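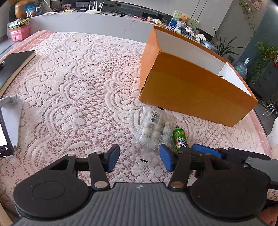
Chapter 9
Small Packages: Sorting and Storing Snack Foods at Home

Reading time: 18 minutes

In the previous chapter we studied dry goods which are bought in large quantity, such as rice, flour and beans. These goods are easy to keep in order. One kind goes into one container, and the container stays in one place for many months. The present chapter treats a more difficult group. Snack foods come into the house in small packages of many shapes, often all together in one box, and they are eaten in no fixed order. A household that manages its flour very well may still find a forgotten packet of nuts at the back of the cupboard.

After the study of this chapter, the student should be able to:

- name the main types of package used for snack foods
- find the information on a package and copy it correctly to a household list
- decide which packages are stored flat, which are stored standing, and which must be eaten first
- empty a mixed box and put its contents away in a reasonable time

9.1 Why the package comes first

Many students begin to sort by taste. They put the sweet things on one side and the salty things on the other side. This is natural, and for serving guests it is a good method. For storage it causes trouble. A sweet cake in thin film and a hard candy in a tube are both sweet, but the first is damaged by a light weight on top of it and the second is not. Two foods of the same taste can also have very different time of keeping.

We therefore recommend to look first at the package and only after this at the food. The package answers three questions. Can something lie on top of it? Can it be closed again after opening? Can we see the food without opening?

The term "package" means in this book the layer that touches the food or closes it from the air. The term "box" means the outer container in which several packages travel together. In some older books the two words are exchanged, so the student should be careful when comparing.

9.2 The main types

Compartment package. The pieces lie in rows and each piece has its own small space. Such a package protects the shape of the food well, but only when nothing heavy is put on it. It is stored flat. If the upper film is clear, the pieces can be seen from above and it is not necessary to write the content on the outside.

Tube. Small candies are frequently sold in this way. A tube rolls, and for this reason it is often found later in a place where it was not put. Tubes are best kept standing in a cup or a short jar.

Soft bag. The bag has air inside together with the food. It takes more space than its weight suggests. Crackers, chips and dried slices of fruit are typical contents. Never press the air out before the bag is opened.

Vacuum pouch. The air was removed at the factory and the film lies close to the food. Pickled vegetables and cooked meats are usual. There may be some liquid in the pouch. The student should look at the pouch from both sides and feel the seam with a finger. A pouch which has become round and tight like a small pillow is not used.

Sachet. This is a long, narrow package, commonly for one portion. Sachets slip between other things and are easily lost. A clip or a rubber band holds them together.

Mixed boxes contain several of these types at the same time. A white lace tablecloth makes a pleasant background for such a box, as pale labels and small print are looked at with more attention when the things are laid out on a flat surface. With the orange box open at the back, the work can proceed in front of it: a clear package of braised meat with its small white label, a dark green pouch of pickled vegetables, a clear bag with round brown pieces, a long sachet laid apart at the right. These will not go to the same shelf.
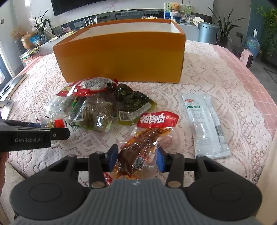

9.3 Reading the label

The label of a snack package is small and the information on it is not always in the same place. We advise to search in a fixed order: first the back, then the seams, then the two ends. The date is often pressed into the seam without color and can be felt better than seen.

Bar codes and QR codes are made for machines in the shop. A QR code may open a page of the maker when it is read with a telephone, but it should not be taken as a replacement for the printed date. If the label is in a language which the family does not read, write a short name on a piece of paper tape and fix it beside the label, never over it.

In May 2019 the home economics classes in Irnwood and Gistum made a joint exercise on this matter. The students examined 3539 snack packages from their own kitchens. On 325 of them the date could not be found at the first search. Most of these were found at the second search, when the seams were included. We return to the results in section 9.6.

Subscribe to our newsletter and receive each new chapter by e-mail. You can unsubscribe at any time.

9.4 Emptying a mixed box

The work needs a clean table, a pencil and the household list. The cloth on the table can remain if it is lying flat.

1. Open the box fully and put it at the far side of the table.
2. Take the packages out and lay them with the label up. Do not make a high pile.
3. Separate the vacuum pouches and check them.
4. Read each date and write it on the list.
5. Place the tubes in a cup, and the sachets in a clip.
6. Put the soft bags away last, on the upper shelf.

In the Obi method, used in some schools, steps 3 and 4 are exchanged. The Wamar method keeps everything in the original box and changes only the order inside it. Both methods are acceptable, and the second suits a kitchen with few shelves. In December, when many families receive boxes of this kind as gifts, it may be necessary to divide the work over two evenings.

Before you continue to section 9.5, choose five snack packages in your own kitchen and write down the type of each one.

325 shares
9 comments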